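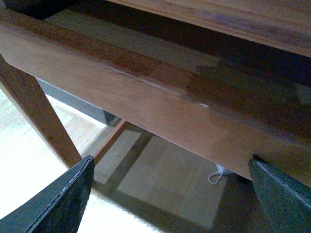 The Ponik Working Rules Kit is for people who run robot arms near furniture they would like to keep. It started as a single page taped inside a cabinet door at Clolleck, and it grew every time somebody found a new way to introduce a gripper to a table leg. Most robot safety paperwork assumes a fence, a painted floor and a part that arrives in the same place all day. Households and offices offer other things. With the fingers open under a tabletop, one tip can be nearly touching the wood while a thin white cord hangs in a loose curl just beside it, and the rule for that situation had better be short enough to remember. Ours is on card C: cords first, wood second, task third.

Ponik Working Rules Kit
Item 2175
In stock
Price: $600 per site, printed and digital
Add to cart | Request a quote | Ask a dull but important question

What's in the box

The rule book, spiral bound so it lies flat and can't be used to prop a door. A set of wipe-clean cards for the cell, the cart or wherever your operator leans. A pad of start-of-session sheets. A pad of contact reports, which is a larger pad. Adhesive floor markers in a color you will get tired of. A lanyard for the person holding the stop button, so that everyone can see who that is, including the person holding it.

The digital copy covers one site and everyone who works there. If your site is two buildings with a parking lot between them, we'll call that one site. If it's two buildings with an ocean between them, we'd like to talk.

What the rules cover

Approach. Low furniture gets approached slowly, with the fingers set to the opening they'll need before they go under anything. Opening a gripper in a tight space is how aprons get dented. The book gives a procedure for working out your own approach speed on your own arm, and a blank box to write it in. We don't print a number, for the same reason your shoe store doesn't.

Surfaces. Decide what may be touched and write it down. "The desk" is a poor answer. The desktop, the front lip and the rail at the back are separate surfaces, and the operator who is allowed to slide something along one of them may not be allowed to lean on another. Daranee Phromma wrote this chapter and has been heard to say it should be the whole book.

Stop button. One holder at a time. Handing it over is done out loud. The holder doesn't also drive, log, eat noodles or explain the project to a visitor.

Small flat objects. Thin things lying flat on wood are the natural enemy of a two-finger gripper. The rule is to set a lowest permitted fingertip height before the first attempt, and to change it only between attempts, on paper, with initials. People grumble about the initials. People also used to lower the fingers "a hair" several times in a row and then wonder about the scratch.
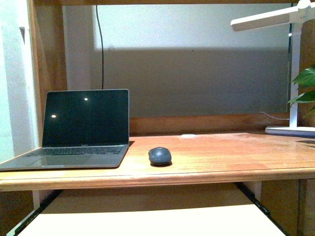

Things that stay out. Somebody will always have a laptop in the workspace, and somebody will always say it's fine because the arm isn't going anywhere near it. The rules allow two answers. Either the laptop is part of the task, in which case it's on the session sheet with a keep-out distance, or it goes on a shelf across the room before power is enabled. "It's closed" and "it's old" are both addressed in the notes. So are mice, plants, lamps and hot drinks, the last of these in capital letters.

Lighting. If a lamp can be moved, it will be, usually by someone being helpful. Record where it stands at the start and put it back there after breaks. A new shadow across a work surface is reason enough to repeat the camera check on the session sheet.

Cables. Anything that hangs, loops or trails gets tied back, taped down or listed as a hazard. The arm's own cables count. So does the charger you brought in just for today.

Contact reports. Any touch that wasn't planned goes on the pad, even the soft ones. The form asks what touched what, how fast, who held the button and what changed afterward. There is no box for blame. There is a small box marked "was it the table leg," added at the request of Clolleck.

How a session runs under the kit

The operator fills in the start sheet, walks around the furniture once and looks underneath. Yes, underneath. Crouching is a listed step. The button holder reads the surfaces back. The arm is enabled, the fingers are opened and closed in clear air, and the first approach is made at the slow speed even if yesterday's last one was perfect. With practice the preamble gets quick, and nobody is awarded anything for skipping it.

At the end, the arm is parked with the fingers away from edges, the sheet is signed, and the furniture gets a wipe and a look in good light. New marks go in the log with their location. Old marks should be there already. This protects you from the person who owns the table, and on occasion it protects the table.

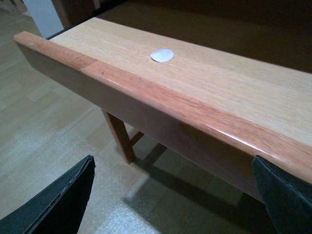
Changing fingers counts as changing the robot. This is the rule we get the most mail about. Different fingertips mean a different thickness, a different grip on smooth wood and a different lowest height, so the book asks for a fresh clear-air check and a fresh height setting after each swap. If the new set looks just like the old one, do it anyway. Sombat Yimyam keeps the change log template up to date and will send you the spreadsheet version if you ask nicely.

What the kit is not

It won't certify your robot. It doesn't replace the maker's manual, your own risk assessment or the laws of wherever you are. It has no opinion on artificial intelligence. It won't stop an arm, either; a spiral-bound book has very little braking force. You still need a working stop circuit, tested before use, and card A says so.

Works with

Any tabletop or mobile arm with a two-finger gripper. The cards have blank fields for model and payload. Ara and Yammine owners get pre-filled card fronts at no charge; put the model in the order notes. Vacuum grippers need supplement 1142, sold separately, mostly about what happens when the vacuum goes away.

Questions we get

Can we laminate the start sheets and reuse them? You can. Then you'll have one very shiny record.

Our furniture is cheap. Do we need the surfaces chapter? Cheap furniture tips over more easily. Read the part on light tables – it's short.

Is there a version for children's labs and open days? Planned for February. Until then, follow the visitor page and keep the lanyard on an adult.

Do you take returns? Within 3 weeks, unopened pads only. The rule book may be returned if it hasn't been written in, though we'd rather hear that it has.

Rule book text last revised 11 October 2025. Registered sites receive changed pages by mail, already punched.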